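Kakthorpe Community Help
Home > Play, Toys and Shared Rooms > Tidying and Storage

Question

Play kitchen food: how should it be set out and put away so that the set stays together?

Asked by Griturov Hall Playroom
Viewed 3,104 times. Answers: 3

Our playroom shares a hall with two other groups and must be cleared at the end of every session. The play kitchen is the most popular corner and also the one which gives us the most trouble. We have toy food, plates and cups from three separate donations, and at present everything is put into one deep box on wheels. By the middle of the week the small pieces have sunk to the bottom, the plates are wedged upright along the side and the children tip the whole box on to the floor to find what they want.

The larger pieces look after themselves to some extent. The ketchup bottle, for instance, is bright red with a large white label, and it can be found from the other side of the room. It is the little items which disappear. We have twice bought replacement fruit and I should prefer not to do so a third time.

I have three particular questions.

1. Should bottles be stored standing or lying down? Ours is narrower at one end than the other.
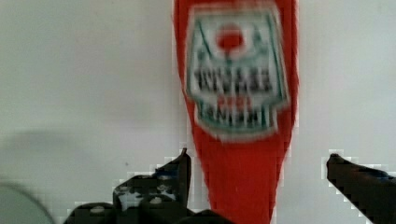
2. Is it better to sort by kind (all the fruit together, all the plates together) or by meal, so that a plate, a bottle and one or two pieces of food are kept as a set?

3. How often should toy food be washed, and does anything need to be kept out of the water?

We have one low cupboard which locks, two shelves inside it and an allowance for perhaps four new containers. The room is used by children from two to six. Any labels would need to make sense to those who cannot yet read. I should also be glad to know how other groups bring the session to an end, as our present arrangement depends on two adults doing all of the work while the parents are finding coats.

Guidance from anyone who runs a similar room would be appreciated.

Answer 1
Marked as helpful by the person who asked

Our group has operated a shared playroom in Kakthorpe for a number of years, and the following is taken largely from the written guidance we give to new helpers. It was last revised in March.

On bottles. Lay them down. A standing bottle in a shallow tray is knocked over by the first hand that reaches past it, and in a deep box it makes no difference which way up it begins. We put bottles and other long items along the back edge of the tray with the labels facing upwards, so that a child can tell ketchup from anything else without lifting it. If the shelf is deep enough, have the narrow ends all pointing the same way. Two bottles laid top to tail take up less width, but the younger children do not put them back like that and you will be correcting it every day.

On sorting. We have tried both methods. Sorting by kind is quicker for adults and is what most catalogues will suggest. Sorting by meal is slower to set up and much easier to check. Each of our sets has one plate, one bottle or jar, and a few small pieces which belong with them. The plate is the base of the set. Everything is placed on it or beside it on the table at the close of the session, looked over by an adult, and then put in the tray. A missing piece shows up at once, whereas a missing piece from a box of mixed fruit may not be noticed until the end of term.

It is worth doing the laying out on a plain, pale table if you have one. Red and orange pieces show up clearly against it and so does anything which has been brought in from another corner of the room.
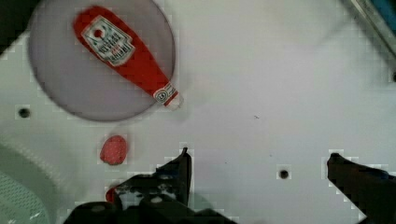
Ketchup bottle laid across the grey plate, with a small red piece on the white table below it.

Please note that long items hang over the rim of a plate. This is of no consequence on the table, but do not attempt to lift the plate with the bottle still on it. Move the bottle first, then the small food, then the plate.

On containers. Shallow is better than deep. Our own trays are no taller than an adult's hand is wide. We use four, which is the number you mention:

Tray one: plates, laid flat, with the largest at the bottom
Tray two: bottles, jars and packets
Tray three: large food, such as bread, corn and anything else that fills a child's hand
Tray four: small food, with a lid

You will see that this is sorting by kind, after I have recommended sorting by meal. The two can be combined. The sets are checked on the table as meals and then stored by kind, and in the morning the helper makes up the first two or three plates so that the children have something to begin with. Groups with more cupboard space may prefer to keep each meal in its own bag.

The lid on tray four matters more than anything else on this page. We bought ours from Vieira, the household shop beside the station, and they have lasted well. Any lidded tray which a four-year-old can open and a two-year-old cannot will serve.

On labels. Photograph the contents of each tray from directly above, print the picture at a good size and fix it both to the tray and to the place on the shelf where the tray belongs. Drawings are attractive but ours were not understood by the youngest children. Replace the photograph when the contents change.

On checking small pieces. Anything small should be checked against your group's own rules on size before it goes into a room used by two-year-olds. We keep our smallest items on the upper shelf and bring them out only for the older group. If a piece is cracked, or its surface has begun to come away, it should be withdrawn the same day and not repaired.

On ending the session. We give a warning at ten minutes and another at five. At the second warning the kitchen corner closes and the children in it "serve" everything to the table. This takes up far less adult time than gathering items from the floor, and most children will carry a plate to a table when they will not put one in a box.

Comment from Griturov Hall Playroom
Thank you. The point about checking as meals and storing by kind had not occurred to us. We shall try it for the remainder of this term. Could you say whether you keep a written list?

Reply
Yes, on a card inside the cupboard door. One line for each tray. We do not list individual pieces of fruit, as the card was never kept up to date when we did so.

Answer 2

Deep box is fine, just put less in it. We had far too many toys out and cut down to one basket for the kitchen and the arguments stopped. The rest is in the loft at Gotham Road and gets swapped over every few weeks. Standing or lying down makes no odds in my view.

Comment from Griturov Hall Playroom
We have no loft, but the principle of reducing the quantity is noted.

Answer 3
From Cauã Brandão, Wed 27 May

The question of washing has not yet been addressed, and I should like to add the following, which reflects the practice at my own setting.

Hard plastic food without seams or openings may be washed by hand in warm water with ordinary washing-up liquid, rinsed, and dried on a towel. We do this weekly, and on the same day if an item has been in a child's mouth. Follow the maker's instructions where you still have them.

Bottles require more care. Before a toy bottle is put in water, look at the cap and the base. If there is any opening, however small, water may enter and remain there, and the inside cannot then be properly dried. Bottles of this type should be wiped with a damp cloth and left on their side in the open air — not returned to a lidded tray the same evening. Paper labels should likewise be wiped and never soaked. We lost the labels from an entire shelf of tins through leaving them in a bowl over lunch, and the children were not much interested in the tins afterwards.

Felt and fabric food should be kept in a separate bag and washed as the care label directs. Wooden food should be wiped only. It should not be left standing in water for any length of time.

Food with a rough or speckled surface holds dirt in the hollows, and a soft nailbrush is useful here. Go over it gently, as paint can lift.

If you use a table for sorting, wipe it down before the toys are laid out as well as after. Ours has holes in the top where fittings used to be, and crumbs collect in them. A dry brush clears these more effectively than a cloth.

As regards the earlier answer, I agree about shallow trays. I would differ on one point. We do store by meal, in drawstring bags, and have found it no slower. It does require that every helper should know which plate goes with which food, and in a hall with many different helpers that may be too much to expect. If your helpers change from week to week, the four trays will be the safer choice.

Was this page useful?
1,917 readers have answered yes.

Related questions
Shared hall cupboards: who should hold the key?
Dressing-up clothes and low hooks
Replacing missing jigsaw pieces
Play sand on a wooden floor

Answers on this page are limited to 300 lines each. Comments are limited to 100 words. To correct an answer, please sign in and use the form provided.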